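Notebook, July – fanless box PC, burn-in and mounting

Unit 2 of the Koden boxes went back on the shelf at 8:40 this morning. Same image as unit 1, same power brick, lid screws retorqued after Nadiia Chornovol found two of them loose on arrival.

1. Power cycling
Set the relay timer to 600 cycles. It finished overnight with no missed boots. The log has 3,916 lines, mostly the USB hub complaining on wake. Filtered copy is in the shared folder under "Ilter". I still want to see the same run with the serial card fitted, as the field units will all have it.

2. Heat
Left it under full load with the side vents taped over. The CPU started to throttle after 20 minutes and held there. Case top was too warm to keep a palm on. Without the tape it never throttled. The Fakhoury bracket covers part of one vent, so ask them for the version with the slot moved back.

3. Disk
846 GB written to the SSD so far, no reallocated sectors. SMART dump saved before and after. Swap the cable on port 2 before the next run – the latch is worn and I don't trust it.

4. Bench
Long table is the one to use for the cable work. Bag the old standoffs and label them Tendik. 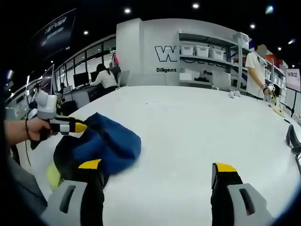 5. Still open
BIOS clock drifts when the box is unplugged. Try a new coin cell first.
Nadiia has the spare DIN clips.
Order more M3 x 6 screws.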